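Search this site Enter keywords Go

I spent most of a June morning at the Flosadport open house, and my hands are still a little sore, so let me get this down while I remember which gripper did what.

If you haven't been, Flosadport is a long, low building behind the bus depot, and the open house is mainly an excuse for the people who work there to let the rest of us touch things. I signed in (visitor 876, according to my badge, although I think they carry the numbers over from year to year) and headed straight past the arms and the coffee. I'd come for the hand-held grippers. We've been arguing at work about what to buy for collecting demonstrations, and I was tired of arguing from spec sheets.

Dorota Sikora runs the handling area and she's wonderful to visit with, because she puts the thing in your hands first and talks second. She had two candidates that they've been comparing all spring, the Kubo and the Ustavard, and she let me swap back and forth as long as I liked. I liked it for quite a while! There was a guy behind me who gave up and went to look at the controllers.

The Kubo is the lighter one, and you notice right away. It has a short, snappy trigger and it's great fun on blocks and cups. My trouble came with cloth. The fingers close so fast that I kept catching a pinch of whatever was underneath along with the thing I wanted, and then the whole lot came up together. Dorota says you get used to it after a day. Maybe so, but I had a morning.

The Ustavard has a longer squeeze and it's slower to shut, which I expected to hate. I didn't. On soft stuff you can feel your way down, stop halfway, change your mind, and come in again from the side. It's heavier in the wrist, though, and I was shaking out my arm between tries like someone who'd been carrying groceries.

The bedroom setup was where I learned the most. Folding on a mattress is so different from folding on a table. You push down and the surface gives, so the height you had in your head is wrong by the time the fingers close, and then you're leaning over with both arms out and nothing to brace against.
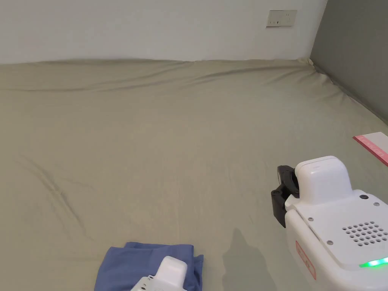 My back had opinions by the fourth try. I also found out how much I rely on my fingertips to tell one layer from two. With a gripper in each hand all of that goes away and you're left with your eyes, so you start doing funny things like tilting your head to look for a shadow under a hem. Dorota's tip was to hold one side still and let the other hand do all the traveling. I'd been moving both at once, like I do at home, and chasing the corner all over the place. Much better after that!

I asked her about head cameras versus wrist cameras, since that's the other fight in our office. She likes having both. Her feeling is that a head view shows you where the person was going, and a wrist view shows you what the fingers met when they got there, and for cloth she wouldn't want to give up either. She did warn me about hair. Mine was in the shot for an entire run at the next station, so I now own a headband from the gift table.

The last stop was the Gitgate desk, where they show the software that sorts and tags recordings. I'll be fair and say I was hungry by then. The playback was smooth and the search worked fine on the clips they'd loaded, but I wanted to try it on a messy pile of my own and that wasn't on offer. The man at the desk took my email and I haven't heard back yet.

So I'm leaning Ustavard for the laundry work and I'd still happily take a Kubo for tabletop jobs. Parking is free in the back lot if you get there before ten, and the egg sandwiches are gone by eleven.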